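Handonov Case Ledger
Procurement records and tip intake for county and city auditors

Handonov keeps tips, invoices and payment records in one case file. It is made by Plamau and sold by annual license to public audit offices. Each license covers 8 named users.
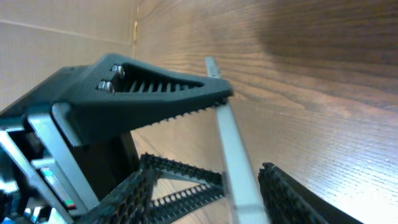

Every payment in the ledger is tied to a purchase order, a supplier and the person who signed. Changes are logged and cannot be deleted. The same rules apply to a road contract and to a single item like the long, narrow silver bar here -- if an office paid for it twice, both payments show up under one supplier.
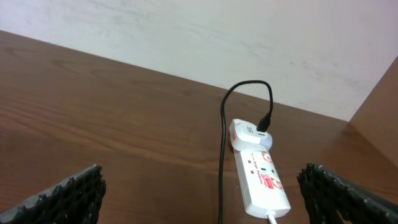 Can a person send a tip without giving a name?
Tips may be sent unsigned. The sender gets a case code and can use it to add files or read replies later.

Setup is handled by Bakos and takes around 4 weeks. Older records can be imported from spreadsheets. 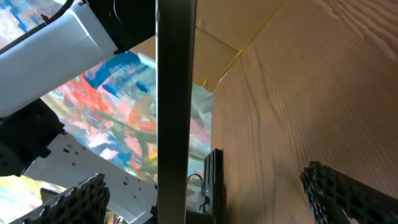

3 min read

Case access
The lead auditor decides who can open a case. Staff named in a tip are locked out of that file, including managers. Vilja Lahtinen runs user training, and Bianka Rácz answers license questions. 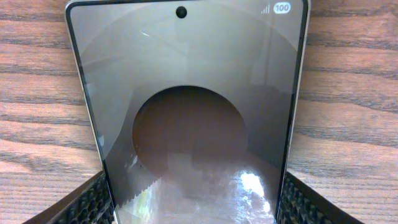
Smartphone held upright, battery at 100.

Order code: 1153
Add-on: Vokusach archive storage, sold separately
Support: weekdays from 8 a.m.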